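Open day talk, demo hall, 2:00 p.m. slot
Speaker notes, version 5

Slide 1. Title
Wait for the back rows to fill. Say who we are: the Cloltgate site of Mesteck, household handling group. Mention that the floor demo follows directly after the talk and that people should stay behind the tape when they go through.
Talk is 20 minutes. Questions at the demo station, not here.

Slide 2. What the visitors will see
The task is putting slippers on a rack and taking them off again. Say plainly that it is a small task. We chose it for the open day in place of the bin sorting we showed last August, which ran well but looked the same from start to finish.
Slippers are soft, they have an opening at one end, and they come in pairs. Each of those is a separate problem for the software. Take them in that order.

Slide 3. Soft objects
A rigid part keeps its shape when gripped. A slipper upper gives way and the sole does not, so the force reading depends on where the fingers land. Show the two curves. Point at the flat section on the left curve – this is the upper folding before the sole takes any load.
Do not go into the sensor calibration. Last time it used up four minutes.

Slide 4. Getting a hand into a shelf
The lower level of the rack is the hard one. The hand has to come in below the upper shelf board and above the footwear, and the fingers need room to open once they are there. With the hand raised in that gap, the thumb can end up very close to the next slipper along. The planner treats neighboring slippers as obstacles until one of them is chosen as the target.

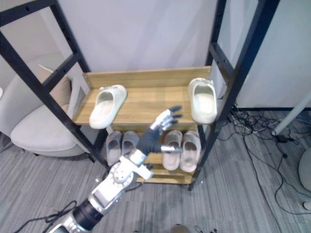 Approach angle matters more than speed at this point. The Clerby planner, which we used until spring, always came in level, and it rejected most of the lower shelf as unreachable. The current one allows a diagonal approach from below. It is slower to compute. Give the figure if asked: 42 candidate paths per reach, of which the first one that clears the shelf board is taken.

Slide 5. Pairs
Color is the main cue. White, gray and beige are easy to tell apart under the hall lights. Beige against light wood is less easy, and the slide shows the contrast values. Left and right are decided from the sole outline.
Pause here and check the time. If past 2:12, skip slide 6.

Slide 6. Test runs
We ran 200 reaches on the Economou test schedule, upper and lower shelf mixed. Failures are listed by type on the slide. Read out only the top line, contact with a neighboring slipper. A contact counts as a failure even if the grasp then succeeds. Someone usually objects to this – the rule was set before the runs and we kept it.

Slide 7. Before we walk over
Phones on silent, bags left at the seats. The operator at the station can stop the arm at any time and will do so if anyone crosses the tape. A stopped run is restarted from the home position, so allow a short wait.
Groups of 20 at most. First group leaves by the left door.
Leave slide 7 on the screen. Take the spare clicker batteries to the station for the 3:00 p.m. speaker.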